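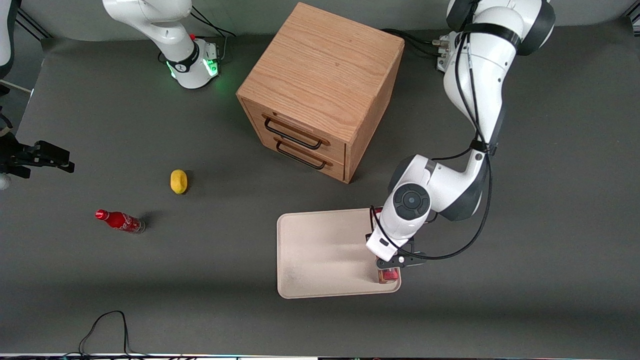
Speaker notes: moving the Purken office without losing the network

Hello all, I'm Wellington Arruda, I look after cabling and comms rooms at Motudach. Wait for the latecomers, then start.

Slide 2. The job - 16 comms cabinets, 2337 live ports, and a landlord at Grurnholm who wanted us out by November. Ask who's done a move that size (hands up!).

Slide 3. Labels. I go on about labels, sorry. We found six different schemes in one riser, so we re-labelled the lot before touching a patch lead. Dull work - well worth it.

Slide 4. Ibarra handled the fibre between floors. Mention the test results, skip the graph if we're running late.

Slide 5. What I'd change: order the switches earlier, and get the door access people in the room from day one. Then questions.

3 comments · 16 shares

Related
Planning UPS power for small comms rooms
Wi-Fi surveys in old buildings

We use cookies to improve this site. Accept | Settings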